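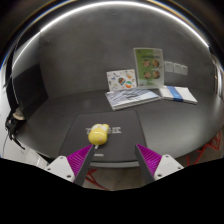
Aug 9, 2018

Up at 5:40, dog next door again. Coffee, half a bagel, out the door with wet hair. Missed the early bus by one traffic light so stood there like a fool for the next one. Hot already. The kind of morning where your shirt gives up before you do.

Apartment stuff first. Called Katlow about the deposit. On hold 13 minutes, same piano loop, then a guy who couldn't find my account, then could, then said it was closed. It isn't closed. They still owe me $678 from the Villaseñor Street place and I have the letter. He wants the letter faxed. Faxed! Said I'd email it, he said he'd "make a note." Wrote down the time of the call this time. Should have done that in July but whatever.

Lunch at my desk, rice and the last of the beans. Too salty. I keep doing that.

Left at 4 to see the Holtevero unit – the one on the second floor with the bay window. Nicer than the listing. Kitchen is tiny, two people could not stand in it. Water pressure good, I ran the shower and the sink together like my aunt always says to. Closet door off its track. Smelled like fresh paint and a little like cat. The bedroom faces the back so no street noise, only somebody practicing trumpet, badly. I could live with trumpet. Rent is more than I wanted but heat is included and it's 7 blocks from work, so no more bus. Keep adding it up on the backs of envelopes and getting a diferent answer each time.

They want first and last plus a fee. If Katlow would just pay up I'd be fine. If not, I eat beans until October.

Walked home the long way to think. Stopped at Jultine for tape and boxes, they only had the big ones, which I can never lift once there's books in them. Bought 2 anyway. And a peach, which I ate over the trash can on the corner, juice all down my wrist. Best part of the day.

Evening – started on the hall closet. Why do I own this many scarves. Found the good scissors, a birthday card I never mailed, and the charger I accused my sister of taking. Have to tell her. Not tonight.

Give pile is bigger than the keep pile for once. The green coat is in neither, it's on the chair, I can't decide. Hasn't fit since I moved here. Still love the buttons.

Mom called while I was taping. Told her about the bay window and she went straight to curtains, what size, what color, she has fabric left over from the den. I haven't even applied yet! Said yes to the fabric.

To do tomorow: scan letter, email Katlow, ask Holtevero if the fee comes back if they turn me down, pay phone bill, return library books (overdue, the one about whales not even started). Ask about parking for the truck too.

Fan is making the clicking noise again. Folded a piece of cardboard under one foot and it quit for a bit. 11:20 now. Going to bed with the window open.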